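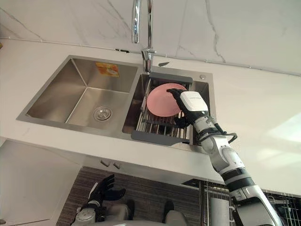

Week 2. Stone supply and guild privilege in the Tamwood valley

Marble entered the valley as a church material and stayed one for several generations. The quarry at Morelli was worked by a religious house, which kept the best blocks for altars and floors and sold the rest downriver under license. Buyers graded the stone by its veining. White ground with thin grey veins, the pattern now found on a kitchen counter and the wall behind a steel sink, was set apart from plain white in the tariff and carried its own rate. A long diagonal vein of the kind on that wall was entered separately in the quarry book, as it affected how a block could be sawn. The terms in the book are inconsistent, and the glossary on the course page should be used with care.

Control of the trade passed through three bodies: the religious house, the masons' guild at Iveo, and the crown office that replaced the guild's court. Each kept records for its own purposes. The house recorded blocks, the guild recorded men, and the crown office recorded money. Totals taken from one series cannot be checked directly against another.

The main source for this week is the Duvum register. It contains 1,153 entries in two hands. The second hand begins in May, at the opening of the carting season, and uses a shorter form of entry that leaves out the buyer's parish. Earlier studies read this gap as a fall in local demand. The change of clerk is a simpler explanation and should be ruled out before any economic argument is made.

Terms to know: carting right, sawn measure, rough measure, license fee, guild court.

Reading: register extracts, first and second hand; the guild ordinance, clauses on apprentices and on stone brought in from outside the valley.

Written work: compare one entry from each hand. State what each records, what it omits, and which office would have needed the missing item. Two pages, double spaced, due 10/6/19. Cite entries by number and leave the original spelling as it stands.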